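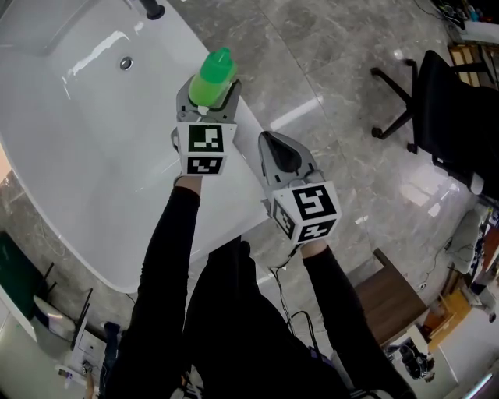

Skesano hand-held pair at the basin: left jaws closed on a green bottle, right jaws open.

Skesano Hand-Held Gripper Pair

Skesano is a pair of parallel grippers worn on the forearm side of the hand and worked by the operator. It is sold for recording household chores, so that the same task can later be tried on an arm fitted with the same jaws. Marker cubes on the back of each gripper give its position. Each set is supplied with 2 grippers, 2 cubes and a calibration sheet.

What it can do at present

Bathroom work is a fair test of where the trade stands. With a person wearing the pair, bottles can be picked up, carried over a basin and put down at normal working speed. With the jaws on an arm, results depend on the object. In our own trials at the Prerer workshop, an arm trained on 600 recordings placed an upright bottle correctly 64 times in 100. Wiping a curved surface is still unreliable. We do not recommend the arm version for unattended cleaning, and we do not quote a date for it.

Glossy surfaces remain a difficulty. White enamel and polished tile both throw back overhead light, and the tracking software may drop a cube for a moment. Matt lighting helps. So does keeping at least one cube face turned towards the head camera.

View from the gripper camera

The wrist view is recorded along with the head view. A tall bottle held close will hide a good part of the room behind it, so plan the approach from the side if the target is small.

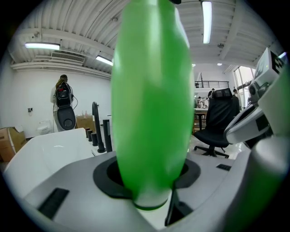
Ordering and support

Pairs are built to order by Avari. Spare jaw pads and cubes are held in stock. Recalibrate after any knock to a cube mount.
Technical questions: Elmarie Ngcobo. Orders and returns: Annatjie Mathebula.
Page revised 2019-04-12. The next software release is planned for October.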